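Folding jumpers so they keep their shape

Right, the big winter woollies sort-out. I do mine on the bed because it's the only flat surface in the flat big enough for a jumper with its arms out, and it means I have to finish before I can go to sleep! 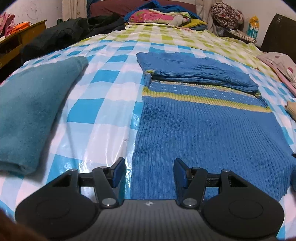

First thing, stop hanging them up. I ruined a lovely grey cardigan that way (pointy shoulders, never recovered). Knits want folding and they want to lie flat.

Lay it out and smooth the ribbing at the bottom with your palms so it isn't bunched. Sleeves across the body, then fold top to bottom, once for chunky knits, twice for thin ones. If there's a pattern on the chest I like that bit facing up in the drawer, then I can find the one I want at six in the morning without tipping everything out.

Towels I do in thirds lengthways and then in half. Thick ones go at the bottom of the pile or the whole lot slides over, ask me how I know.

Jackets last. Empty the pockets, do up the zip, and hang those.

Fatima Ibrahim wrote in to say she leaves her jumpers out flat for 20 minutes before they go in the drawer, to let them air. I tried it on Sunday and forgot about them until bedtime, so set a timer if you're like me.

Next time, quilts, and how to get one into a cupboard that's only 36 cm deep.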